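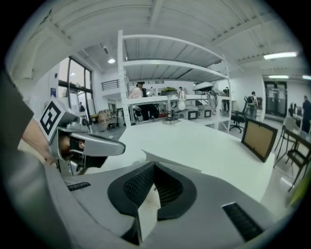 Bredau Puts Off Robot Arm Purchase, Will Budget for Hand-Held Grippers and People's Time

News > Company > Press Releases > 2022

NATACH, April 3, 2022 — Bredau, which packs and ships small household goods, said it will not buy robot arms in this budget year. The company had set money aside for two arms and a software package called Vlad. That money stays where it is until the company has seen more than a sales demo.

What Bredau will pay for is smaller. The plan covers hand-held grippers, the table and shelving space to use them in, and paid hours for the staff who hold them. A person works the gripper by hand while a job is recorded, and the recordings are meant to teach an arm later on. Bredau would like to know what that "later on" costs before it signs anything.

"We have been told for years that the robot is the hard part and the rest takes care of itself," said Hannelore Kaufmann, head of operations. "I've run a packing floor long enough to doubt it. The arm has a price tag. The rest of the bill comes in pieces, and it goes to my department."

The company asked three suppliers for written quotes last November. All three priced the arm clearly. Only one, Saltel, put a number on the recordings needed before the arm could handle a new item, and that number was 1000 per item. None of the quotes said who would make those recordings, how long each would take, or what happens when the packaging changes. Bredau carries 125 items in regular stock, and the packaging changes often.

"Do the multiplication and see how you feel," said Barry Lightfoot, who holds the equipment budget. "Maybe the supplier is being careful and we'd need far fewer. Maybe we'd need more. I'm not going to borrow money to find out."
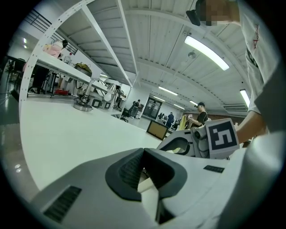 Under the new plan, staff will record a short list of jobs picked by the packing team: folding a card and standing it in a box, lifting a soft bag without crushing it, and placing a lamp base upright. Each job gets 200 recordings. When the list is done, the company will ask suppliers to train on that material and show the result on Bredau's own goods, at Bredau's site, with Bredau staff choosing the order of the items.

Suppliers who prefer to show a video are welcome to send one. It will not count toward the decision.

Stuart Garside, who leads the maintenance crew, asked for several lines to be added to the budget that were missing from the first draft. They include spare pads and printed markers for the gripper fingers, storage for the recordings, better lighting over the tables, and a service visit that is paid for whether or not anything breaks.

"Rubber wears out and printed squares get scuffed," Garside said. "Somebody has to order more. If it's not in the budget, it comes out of the forklift money, and then I'm the bad guy."

Bredau also wants plain answers on ownership. Two of the quotes gave the supplier the right to keep and reuse any recording made with its software. The company has struck that language from its own draft terms and will not restore it without a price cut. Any person who shows up in a recording will be asked for consent in writing, and faces will be blurred before files leave the building.

No jobs will be cut or moved as part of this plan. Kaufmann said she would not make promises past the current budget year, "and I'd be wary of anybody who does."

The review will run for 17 weeks. At the end of it, the company will publish what it spent, including staff hours, whatever the outcome. If the figures favor buying, the arm money can be released by the board in one vote. If they don't, it goes back into conveyor repairs, which are overdue.

Wendy Goodall, who represents packing staff in the talks, said the team is willing to take part but not sold on the idea. "People are curious. They also remember the label printer that was supposed to save us an hour a day — it's still under a sheet in the back. Show us the hours first."

Suppliers who want to be considered should send a full cost sheet. It should list hardware, software fees by year, training material needed per item, and the cost of leaving the contract early. Cost sheets with "contact us for pricing" in any box will be returned.

Press contact: Brenda Dunmore, Bredau Communications

Recent releases
Conveyor Repairs at Natach Site Moved to Next Quarter
Bredau Changes Payment Terms for Small Suppliers
Packing Staff Agree New Shift Pattern
Bredau Ends Label Printer Lease

© 2022 Bredau | Contact | Terms | Back to top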